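28 Aug 2025

Ich bin durch! 57 Kapitel »Domum« von Elis Beddoe in vier Nächten, und ich will sofort wieder von vorn anfangen. Die Kolonie Clemunero, in der Erinnerungen vererbt werden wie Möbel - großartig!

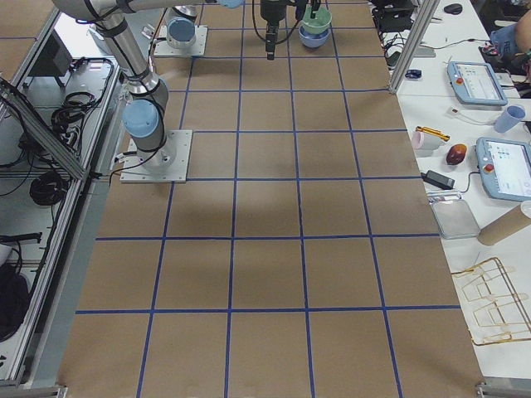 Elis Beddoe lasse sich mit dem Anfang viel zu viel Zeit, schrieb mir Ho gestern, erst ab Seite 105 komme Schwung rein.

Mag sein, aber gerade diese ersten 100 Seiten in Sidbridge liebe ich.
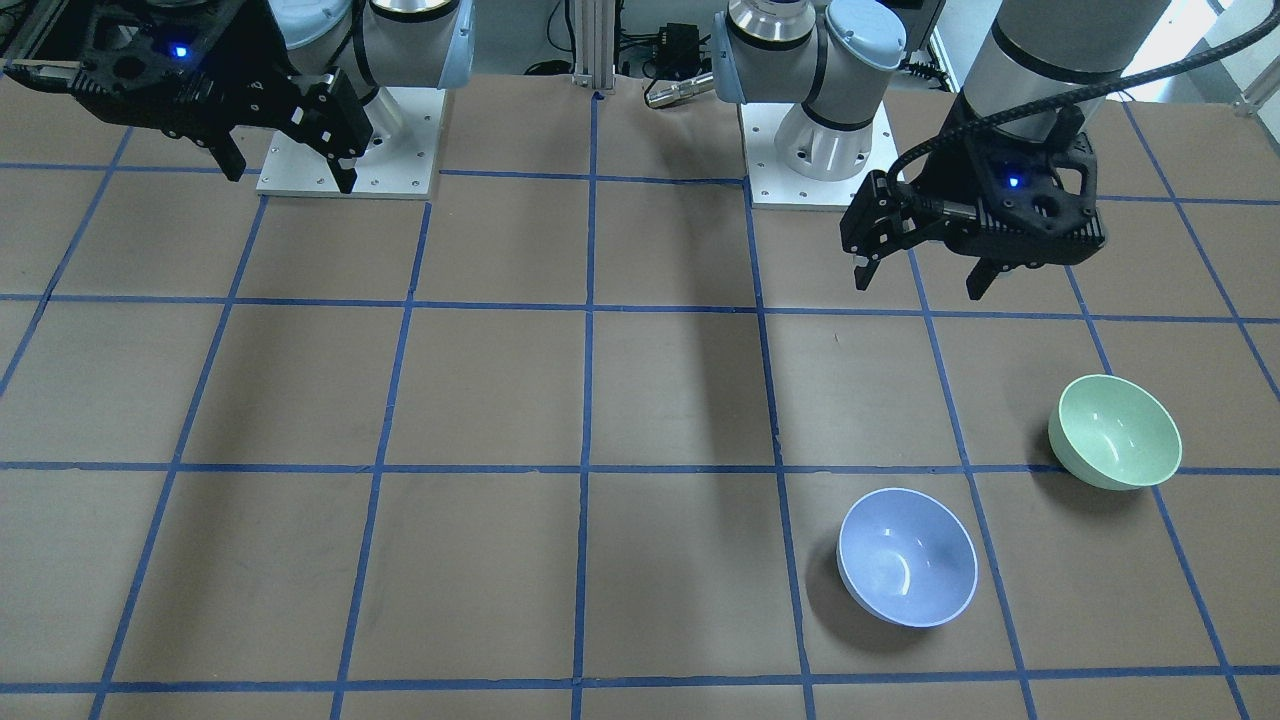

Vor allem die Briefe der Großmutter! Teil zwei kommt im März.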